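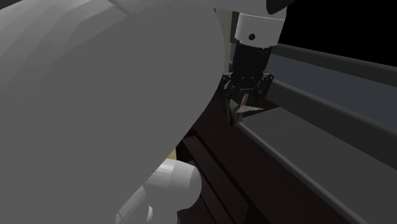

Teaching the arm to pick up a wedge, part two

I finally got a whole evening with the simulator and I have been dying to write it up. If you read part one you know I was stuck on the cabinet, with the arm knocking into things every time I tried to bring the gripper down. Well, we got past it! The little gray wedge gets picked up now, and it gets picked up by me, sitting at my kitchen table with a game controller, steering the whole arm by thumb.

Quick catch-up for anyone new. Sekar Tambunan and I are building a small practice set of tasks we call Trorkari (his word, he won't tell me where it came from). I drive the simulated arm through a job, the software records every joint and every open and close of the gripper, and later we train a little model on those recordings and see if it can do the job without me. Everything happens in simulation for now. Sekar does the training side. I do the driving, and I have the sore thumbs to show for it.

The task sounds like nothing. There's a small pointed gray object near a ledge on a dark wooden cabinet. Grab it, lift it, let go of it further along. My first guess was that I'd have the whole set recorded before dinner. I got three good ones before dinner, and then I ate dinner in a bad mood.

What makes it hard

The shape, mostly. With a cube you close the fingers anywhere near the middle and you're fine. A wedge has sloping faces, and if you close too high the fingers slide up and off the point and the thing squirts away across the ledge. Close too low and you bump the ledge itself, which makes the wrist shudder in a way I have come to dread. There is a narrow band in between where it holds at the fingertips, and finding that band with a thumbstick takes practice.

The other trouble is seeing. I've been driving from a view close in by the arm, and the big gray link takes up a huge part of it. For a while I kept switching to a wider view so I could see more of the cabinet, but then the wedge was so tiny that I was guessing at the height. So I went back to the close view and learned to live with the link. You can see the fingers, you can see the point of the wedge, and for the last bit of the move that's enough.

The rails behind the ledge turned out to be a big help too. They run at a slant across the view, and once I started lining the wrist up against them I stopped drifting to one side on the way down. I mentioned this to Verna Ambrose, who used to run a crane, and she laughed and said she'd spent years picking out a line on whatever building was behind the load.

How I record now

My routine has changed a lot since last time, so for the people who asked:

I start every run with the arm in a slightly different place. Sekar begged me to do this. In my first batch I always started from the same pose and the model learned one beautiful path that fell apart the second anything moved.

I stop above the wedge. A real stop, long enough to take a breath. Then I turn the wrist until the fingers sit on either side, and only then go down. My early recordings have me turning and dropping at the same time, all in one swoop, and the model copied the swoop without copying the aim.

I close slowly. The speed is set on a slider and I had it at 60, because faster felt more skillful, I guess? At 30 I lose far fewer wedges.

I keep some of the messy ones. If I miss and then back off and get it on the second try, that run stays in. Sekar says those are gold – the model gets to see what a recovery looks like. If I miss and flail, it goes in the trash.

Where it stands

After two long sessions I had 20 runs I liked. We went through them together on a call with the playback going, and Sekar threw out two where I nudged the ledge, so 18 went into training. That's a small set and we both know it. But the first model trained on them went to the wedge, hung there over it for a moment, and went down! It missed the grip, closing just a hair too high (my own bad habit, right there on the screen), but it stopped before it went down. It copied my pause. I may have yelled loud enough to wake the dog.

Next up is recording more with the wedge turned at odd angles, since so far I've been kind to myself about that. Roland Lightfoot has offered to drive a batch as well, and I'm really curious whether his runs will look anything like mine. He plays a lot of flight games and flies the arm in big lazy curves. Sekar is a little worried about mixing our styles in one set. I say let's try it and see.

If you've done this kind of driving with a different controller, please leave a comment. Esperanza Tran told me her group moved to a 3D mouse and would never go back, and I'm tempted, but my desk is already a mess of cables and I just got used to these thumbsticks. I'll post the odd-angle results in September if the recording goes well.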